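Preguntas frecuentes sobre las visitas de Macarena Salcedo como doña Inés de Ormont

¿Quién es doña Inés?
Es una maestra rural de finales del siglo XIX, y Macarena Salcedo lleva muchos años poniéndole voz, moño y toquilla en colegios, bibliotecas y casas de cultura. Habla siempre en primera persona y contesta como contestaría ella, así que no se extrañen si les pregunta qué es eso de un teléfono.

¿Cuánto dura la función?
Alrededor de 80 minutos, con el turno de preguntas incluido (que a veces se alarga, y bien que nos gusta). Para los más pequeños hay una versión corta, sin la parte de las cartas.

¿Qué necesitan en la sala?
Muy poquito: una silla, una mesa y un enchufe si el sitio es grande. Pedimos entrar 20 minutos antes – el corsé no se abrocha solo.
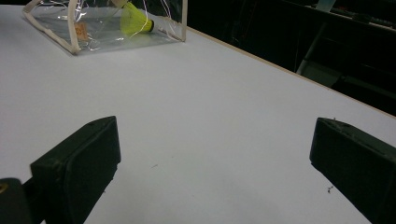

Mesa blanca de superficie lisa.

¿Se pueden hacer fotos?
¡Claro que sí! Al terminar, doña Inés se queda un buen rato y posa con quien quiera. Durante la función les rogamos que guarden los móviles.

¿Con cuánta antelación hay que reservar?
Con dos meses suele bastar, salvo en octubre, que se nos llena enseguida. Escriban a Nafula Ondieki, de Jornora, y cuéntenle qué edades tiene el grupo y desde dónde nos llaman.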